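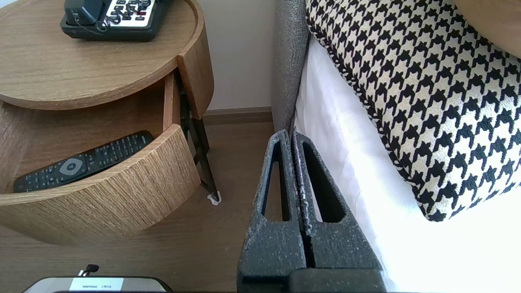 The nightstand drawer task in our bedroom set, with the remote control lying in the open drawer.

Frequently asked questions about teaching sessions at Rellby

Thank you for signing up, or for thinking about it! These are the things people ask us most often before a first visit. If yours isn't answered, write to Sze-wing Mak at the front desk and she will find somebody who knows.

Do I need any experience with robots?

None at all. We have had piano teachers, a retired mail carrier and a good many students through the door, and the ones who do best are usually the ones who take their time. Your first half hour is practice only, nothing is kept, and you can bump into as much furniture as you like while you get a feel for the arm.

What is the difference between teaching by hand and teaching by remote control?

When you teach by hand, you stand beside the arm, take hold of it above the wrist and lead it through the job, a bit like helping a child hold a pencil. With remote control you sit at the desk with a pair of handles and a screen, and the arm copies what your hands do. We usually start people by hand, where you can feel the weight of a drawer and notice when it catches, and move them to the desk on a second visit. Some people never take to the desk, and that's quite all right -- we need both kinds.

What will I be asked to do?

Everyday things from around a hotel room or a home. In the bedroom set that might mean opening the nightstand drawer, taking out a remote control, putting one back, closing the drawer again, or straightening a cushion on the bed. The task card at your station tells you where to start and where to finish. How you get from one to the other is up to you, and we like it when people differ.

How many times do I repeat a task?

A normal session is 20 demonstrations of one task, with a rest whenever you want one. It sounds like a lot, and the middle ones do feel long, but most people are surprised how quickly their hands settle down after the first few.

The curved drawer keeps stopping on me. What am I doing wrong?

Probably nothing! The front of that drawer follows the round shape of the nightstand, so there is no flat face to square up to, and newcomers tend to push sideways without noticing. Line the fingers up with the direction the drawer travels before you start moving, and then go slowly. Joon-young Gil, who looks after the bedroom set, is always glad to come over and do one with you.

Should I open the gripper before I reach into the drawer?

Yes please, and a little wider than you think you need. Come down over the remote from above, with one finger on each side of its narrow width, and close gently. If the remote is lying at an angle, turn the wrist to match it. Please don't nudge it straight first unless the card says so, as the angle is part of what we want the robot to learn.

What if I drop something or make a mistake?

Carry on if you can. A demonstration where you miss the remote, back off and try again is very useful to us, and we mark it as a recovery. If something lands on the floor, press the pause pedal, call out, and wait until one of us has picked it up. Please don't reach in yourself while the arm is live.

What happens to my demonstrations afterward?

Ok-hee Jang watches every one and sorts them into clean runs, recoveries and ones we set aside. The first two groups go into training for our Semar model. The drawer task stood at 457 kept demonstrations when this page was last updated, on Thursday, December 20, 2018, and we would love to have 200 more with the remote lying at different angles.

Is my face or voice recorded?

No. We keep the wrist camera's pictures and the arm's movements, and there is no microphone. Your name is stored separately from the recordings, for scheduling and payment.

Can I bring a friend?

Of course, as long as they are 16 or older and stay behind the yellow line while you are working. There is tea in the hallway, and a rather good armchair.

How do I book or change a session?

Call or write to Sze-wing, preferably the day before. The bedroom set fills up first, so if your dates are tight, ask her about the kitchen -- it is usually quieter in the mornings.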